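Factory Orders Data – Frequently Asked Questions
Wekent Market Calendar Help
Last updated 07/03/2026

What does the factory orders report measure?
It measures the dollar value of new orders placed with manufacturers during one month. Shipments, unfilled orders and inventories are reported in the same release.

What is the difference between durable and nondurable goods?
Durable goods are expected to last three years or more. Household appliances and vehicles are in this group. Food, paper and fuel are nondurable. 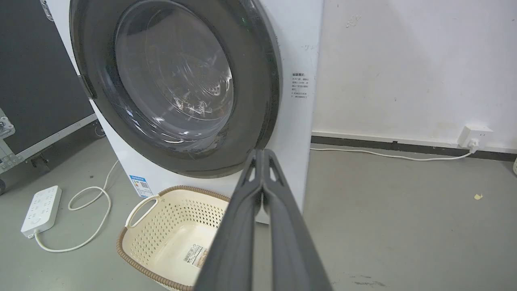 A reader writes that the durable figure comes out twice and asks which one should go into a model. Use the later one. The full report revises the advance number, and Wekent overwrites the old value on the day of release.

Why does my chart show 1033 rows when the export has fewer?
The chart counts revisions as separate rows. The export keeps only the latest value for each month. To get all rows, select "Include revisions" before exporting.

What is the Prunen index?
Prunen is our surprise index for order data. A reading of 100 means the actual figure matched the consensus. A reading of 81 means it came in well below. The index covers 14 reports and is recalculated after each one.

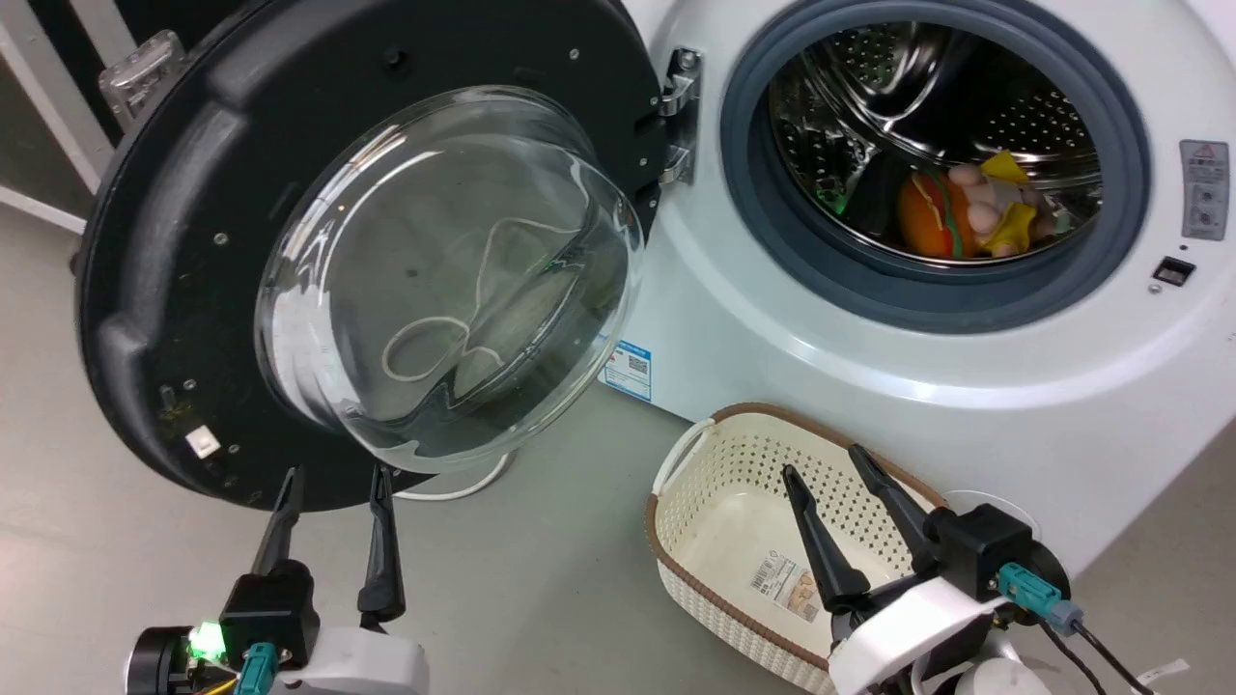
Weights are reset every December. Readings from before a reset are not restated, so a comparison across that date should be made with care.

Can I trade on the actual column as soon as it turns red?
Red means only that the figure missed the consensus. It does not account for revisions to the prior month – these can be larger than the miss itself. Check both columns.

Where does the consensus come from?
From two survey providers, Dridetti and Dal Bello. We publish the median of the combined responses. If one provider is late, the field shows a single-source mark.
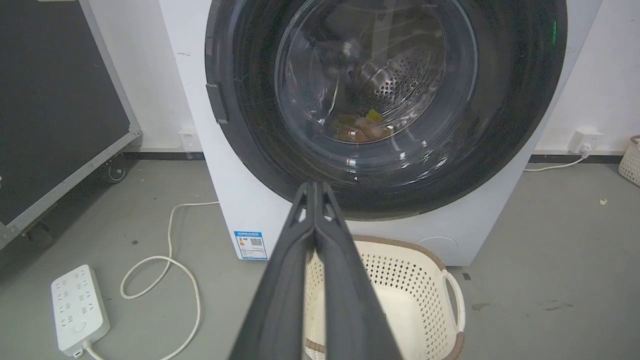
Household appliances: durable goods group

Are the figures seasonally adjusted?
Yes, by default. Unadjusted series can be selected under Settings, Data, Adjustment. None of the series is adjusted for inflation.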